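Collecting demonstrations for the laundry task
Skirex robotics club, session notes for new operators

The task is to take one item from the sofa and place it in the basket. Each operator records 38 episodes per session. Seon-mi Shin assigns slots on Wednesday.

1. Start the arms
Home both arms and wait for the controller to report ready. Open the grippers fully.

2. Set the start position
Put the basket on the floor between the partition and the sofa. Lay the red item on the sofa in loose folds – do not smooth it out.

3. Check the camera views
Open the wrist and head streams. The red item must be visible in both before you record.
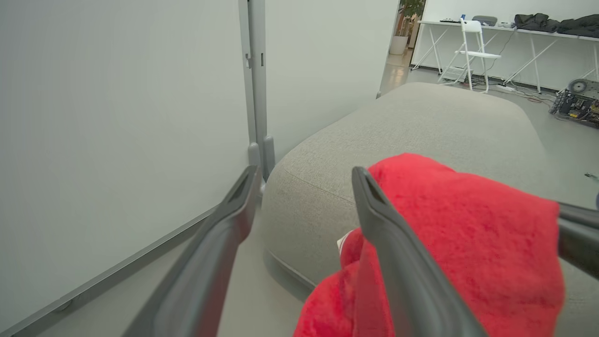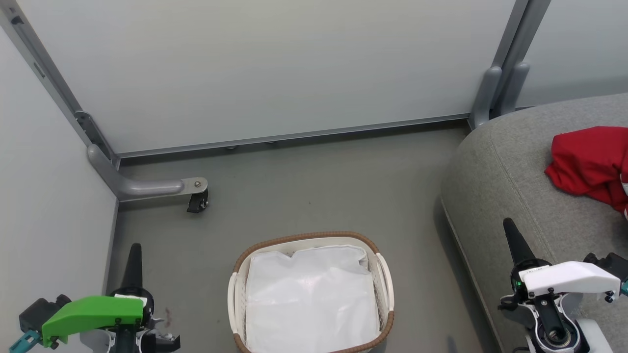

4. Record
Press the left pedal to start and again to stop. Keep each episode under 400 frames. Longer ones are dropped by the import script.

5. Save and label
Name the folder with your initials and the session number. Mark failed grasps as failed and keep them. The Bang set now holds 927 episodes. Ask Ha-neul So for write access.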